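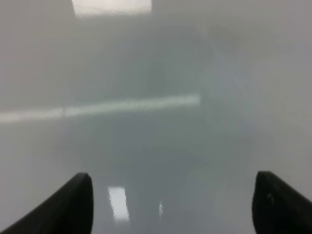 The fault at Plitden was logged as a gripper problem for most of April. The company runs a small automated packing line for coated parts, with one arm at the end of it, and the arm had begun closing on nothing, or closing early, or stopping short with a position error. Engineers changed the finger pads, then the drive, then the cable. None of it helped. The wrist camera was the last thing anyone looked at, and its view explains a good deal. The two black fingers are sharp at the bottom of the picture, while everything past them is grey haze, with a white rectangular reflection lying on the glossy surface between their tips. The software was being asked to find the edge of a part in that.

Plitden, like many sites of its size, bought its cell in pieces. The arm came first, the gripper a year later, and the vision software, a package called Worna, was fitted last. Worna works out where a part is by looking for edges and comparing them with a stored outline. It then gives each match a score. On a matt surface under even light this is dependable. On a shiny one, a reflection can have a straighter and brighter edge than the part itself.

The maintenance log for the month lists 121 stops on the arm. Of these, 18 were recorded as "missed pick, cause unknown". The remainder were put down to the gripper, mostly on the strength of the error code, which the gripper's controller raises whenever the fingers fail to meet resistance at the expected width. The code is accurate as far as it goes. It reports that there was nothing between the fingers, and has no way of reporting that they had been sent to the wrong place.

One of the stops was more serious. The arm came down 200 mm from its intended position, on the side nearest the guard door, and halted against its force limit. The door was shut and no one was hurt. The site's own rules treat any contact outside the pick area as a safety matter, so the cell was locked off and the integrator, Coman, was called in.

Coman's report runs to 4 pages. It makes two main findings. The first is that the minimum match score in Worna had been lowered during commissioning, to get the line through a trial run, and was never put back. With the original setting, a poor view would have produced a refusal and a call for the operator. With the lower one, the software accepted bright edges that had nothing to do with the part and passed their position to the arm.

The second finding concerns limits. The arm's working area had been set to match its full reach inside the guard. A tighter box, drawn closely round the pick area, would have rejected the bad position before any movement began. The arm's force limit did its job, but it is meant as the final layer, and on this occasion it was the only one to act.

The report does not settle why the camera's view was so poor. It lists a film on the lens cover, a focus set for close work and stray light as possible causes, and recommends that each be tested separately. Plitden has started with the cover, which is now inspected at the start of every shift.

The score has been restored and the smaller box is in place. Stops went up in the first few days, as would be expected from software that had begun refusing bad views again. A diffuser from Sodier is on order for the overhead lighting. Until it has been fitted and tested, the arm is running at reduced speed, and missed picks are logged under a separate heading from gripper faults.

Published in April. By our automation correspondent

We use cookies to improve your visit and to measure how our pages are read. Manage your choices or accept all.

Related articles
Setting working limits on older robot arms
When to trust an error code
Lighting for shiny parts: a short guide
Guard doors and the first day of production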